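Self-serve water dispenser on a booth table, how do you keep it from dripping everywhere?
Posted in Home & Small Business > Drinks

I set up two dispensers on the table between our booth benches, clear water in one and a dark drink in the other. Each has a clear tank and a white base. 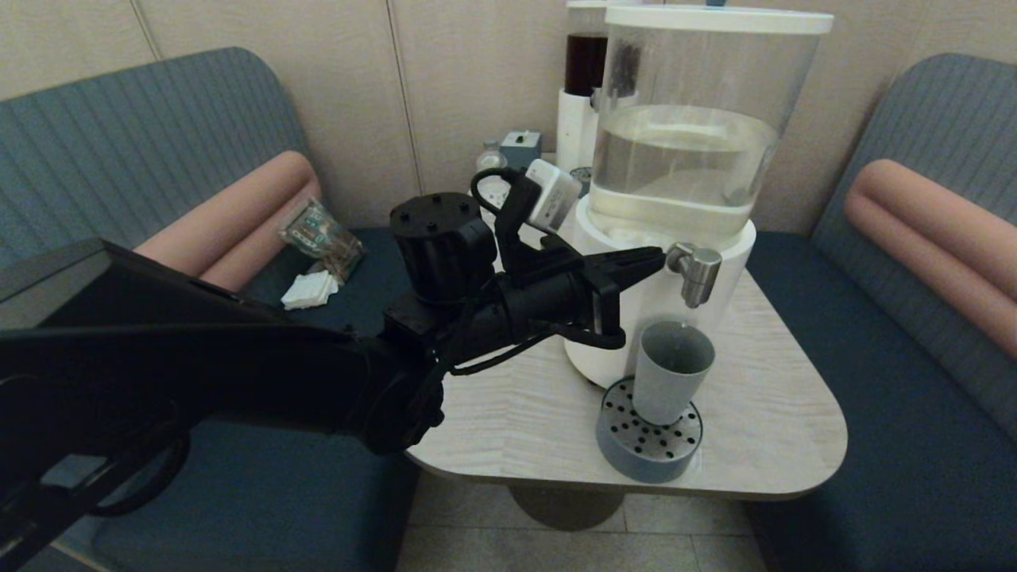 The water one gets used most. I put out Geletti cups and people fill them too fast, then water runs down the outside and onto the seats. I paid 30 dollars for the tank and don't want to replace it.
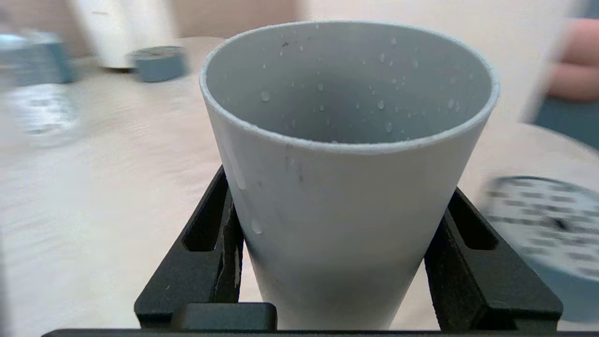
Does the cup need to stand on the tray while it fills?
It should. Set it on the grate under the spout and open the tap partway.

Posted by Zikov

sendcombe269

Things that worked for me:

- Empty the drip tray at noon and again at closing. A full one spills when somebody bumps the table.
- Keep tissues and napkins within reach of the benches.
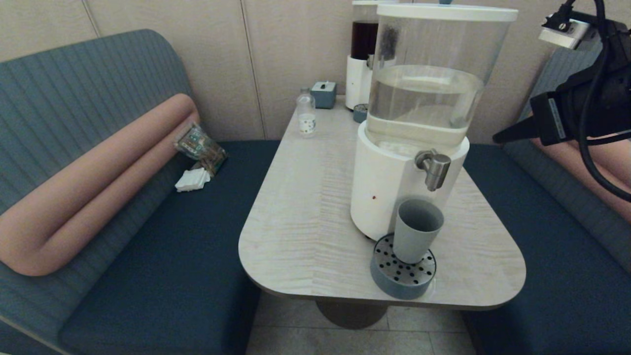
- Turn the tank so the spout faces the side people sit on.
- Check the washer behind the spout. Mine was in backwards from January on and I blamed the customers.

carre_322

get a smaller cup. we went down to 200 ml and the spills mostly stopped
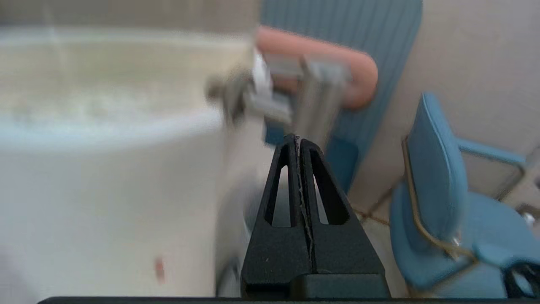 Booth corner, blue chair on the right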